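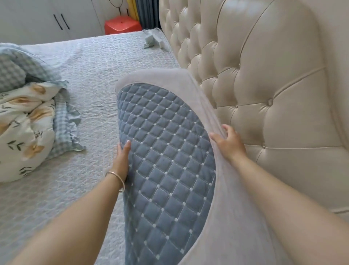 지난 학기 수강생 한 명은 세탁 표시에 물 온도가 적혀 있는데 왜 강의에서는 충전재부터 확인하라고 하느냐고 물었다. 표시대로만 빨면 되는 것 아니냐는 질문이었다. 같은 질문이 매 학기 나오므로 이번 주 강의는 그 답에서 시작한다.

읽는 시간 4분

홈 | 강의계획서 | 주차별 자료 | 과제 | 게시판

가정 섬유 관리 — 4주차 강의 노트
침구류의 구조와 세탁

1. 표시와 구조

취급 표시는 제품이 견딜 수 있는 조건의 상한을 나타낸다. 물 온도 40이라고 적혀 있으면 40도를 넘기지 말라는 뜻이고, 40도로 빨아야 한다는 뜻은 아니다. 또 표시는 제품 전체에 하나만 붙는다. 겉감, 충전재, 안감, 봉제사가 서로 다른 섬유일 때 표시는 그중 가장 약한 재료를 기준으로 정해지는 것이 보통이다. 어느 재료가 약한지는 혼용률 라벨을 따로 읽어야 알 수 있다.

앞의 질문에 대한 답은 이렇다. 온도는 표시로 정하고, 탈수와 건조 방법은 충전재를 보고 정한다. 표시에 건조 기호가 있어도 두꺼운 제품이 속까지 마르는 데 걸리는 시간은 나와 있지 않다.

2. 누빔의 역할

누빔은 겉감과 충전재, 안감을 실로 고정하는 방법이다. 장식으로도 쓰이지만 침구에서는 충전재의 이동을 막는 것이 주된 기능이다. 누빔 간격이 넓으면 부드럽고 부피감이 있으나 세탁할 때 솜이 한쪽으로 몰리기 쉽다. 간격이 좁으면 형태는 안정되지만 눌린 부분이 많아 보온성이 떨어진다.

봉제사가 끊어진 제품은 세탁 전에 먼저 꿰맨다. 한 칸이 풀린 상태로 탈수하면 옆 칸의 실에도 힘이 걸린다. 초음파로 접착한 제품은 실이 없으므로 접착점이 떨어졌는지 손으로 만져 확인한다.

3. 충전재별 주의점

폴리에스터 솜: 물을 적게 머금고 빨리 마른다. 고온 건조에서 섬유의 크림프가 펴지면 부피가 돌아오지 않는다. 낮은 온도로 오래 말린다.

면솜: 물을 많이 머금어 젖으면 무겁다. 물세탁이 가능한 제품인지 먼저 확인하고, 젖은 채로 한쪽 끝만 잡고 들지 않는다. 속이 덜 마르면 곰팡이가 생긴다.

양모: 알칼리와 마찰에 약하다. 중성세제를 쓰고 비비지 않는다. 방축 가공 여부에 따라 결과가 크게 다르다.

우모: 세제가 남으면 뭉친다. 헹굼을 한 번 추가하고, 건조 중간에 꺼내 두드려 준다.

4. 실습: 평량 비교

실습실의 누빔 시료 3종을 같은 조건으로 세탁하고 전후의 치수와 두께를 잰다. 시료는 Enodico, Fornstead, Zelenák 제품에서 같은 크기로 잘라 두었다. 충전재 평량은 모두 300 g/㎡이며 누빔 간격만 다르다. 평량이 같아도 두께는 같지 않으므로 반드시 세탁 전 값을 먼저 기록한다.

치수 변화율(%) = (세탁 후 길이 − 세탁 전 길이) ÷ 세탁 전 길이 × 100

값이 음수이면 수축이다. 경사 방향과 위사 방향을 따로 계산한다. 두께는 누빔선 위가 아니라 칸의 가운데에서 잰다. 완전히 마르지 않은 시료는 측정하지 말고 다음 시간으로 넘긴다.

5. 읽기 자료

Jérémie Delorme의 강의록 「Plavholm 섬유 관리 노트」 중 건조 부분. 자연 건조와 기계 건조를 비교한 표는 외울 필요가 없으나, 두께와 건조 시간의 관계를 설명한 단락은 다음 시간에 다룬다. 용어가 본 강의와 조금 다르다. 그쪽의 '충전층'은 우리 노트의 충전재와 같은 말이다.

과제: 집에 있는 침구 하나를 골라 혼용률과 취급 표시를 옮겨 적고, 어느 재료를 기준으로 표시가 정해졌을지 한 단락으로 쓴다. 라벨이 없거나 지워진 제품은 고르지 않는다. 제출은 게시판으로 한다.

관련 자료
- 3주차: 취급 표시 기호 읽기
- 5주차: 건조와 보관
- 보충: 세제의 액성과 섬유 손상
- 실습 보고서 양식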